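Hand grippers: where the build stands

The second pair of hand-held grippers is together and in use on the small table at the back of the workshop. Members who were here in January will remember the first pair, which had printed pivots and developed a lot of play in the joints. The new ones have the same linkage with brass bushings at the pivots. Most of our trials are packing jobs with small cartons, a pink box and a white divided tray. 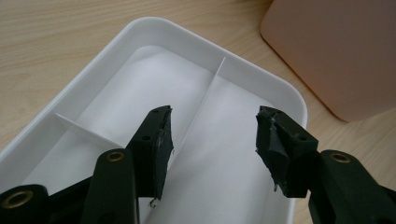
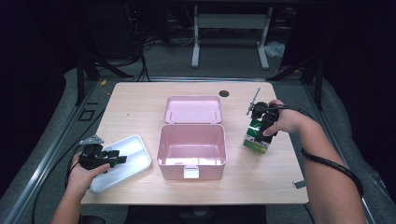
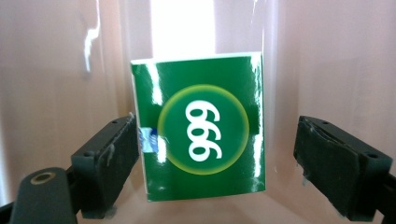

What changed in the linkage

Selvaraj Howlader drew the original fingers and has done most of the redesign. Each side is still a set of black plastic links that keep the fingertip pad at a steady angle as the jaws close. On the old version the pins ran straight through the plastic, and the holes went oval. Pressing in bushings meant making the ends of the links rounder and a little thicker, and the first batch split because the holes were undersized. We ended up reaming them by hand after printing. The reamer is now in the drawer under the drill press and should go back there.

The links are printed on the Brovico machine. A full set for one gripper takes 14 hours if you run it in one go. Please don't split the job over two spools. We tried it, and the two halves shrank by different amounts and the jaws would not meet squarely.

Fingertips

The pads are still the weak point. They are blocks held on with screws, and we cover the gripping faces with whatever is grippy and on hand. The covering wears fast. It tears at the edges first, then the loose bits fold over and catch on things. Some of the tips need redoing now, so if you are at the bench with nothing to do, that is a good job. Peel everything off, clean the face with alcohol, let it dry, and wrap from the back so that the seam is never on the gripping side.

Small glossy cartons are the hardest of the things we handle. The green one with 999 on the front has a slick wrapper, and with a bare plastic tip it turns in the jaws as soon as you lift it. A fresh wrap holds it well. A worn one holds it if you grip near the middle and don't hurry. We would like to try cast silicone pads next. Selvaraj has a mold half drawn and wants someone who has poured silicone before to look at it before he prints it.

Cables

Each gripper has its own cable, and they get in the way. The current habit is to let the cable come back along the forearm, which works as long as there is enough slack at the wrist. Two connectors have failed so far, both on the old pair. The new connectors came from Lunde and lock with a quarter turn. Check that they are locked before you pick up the gripper.

Trial log

We have 112 trials written down with the new pair, out of 1585 in the notebook altogether. The older entries are uneven. Many say only "ok" or "dropped," and for some of them we can't tell which gripper was used. From now on please write the gripper number, the object, where it started, where it was supposed to go, and the condition of the pads. One line is enough. If you change a wrap partway through, start a new line.

The spreadsheet is named Droltel, the same as the project folder, and lives on the shared drive. Copy your lines over before you leave if you can. The notebook stays on the shelf either way.

Parts we need

Black tape, the thick kind. M3 screws, 8 and 10 mm. Brass bushings, as we are down to the last bag. A second hand reamer would let two people work at once. If you have any of these spare at home, leave them in the Wostby bin by the door with your name on it and we will pay you back from the project fund.

Next session

Sunday at 2. We plan to rewrap the pads, assemble one more right-hand gripper from the links already printed, and run the tray jobs again with both hands. The table has to be level for this, so bring the long spirit level back if you borrowed it. New people can come along and try the grippers once the pads are done. Sleeves should be short or rolled up.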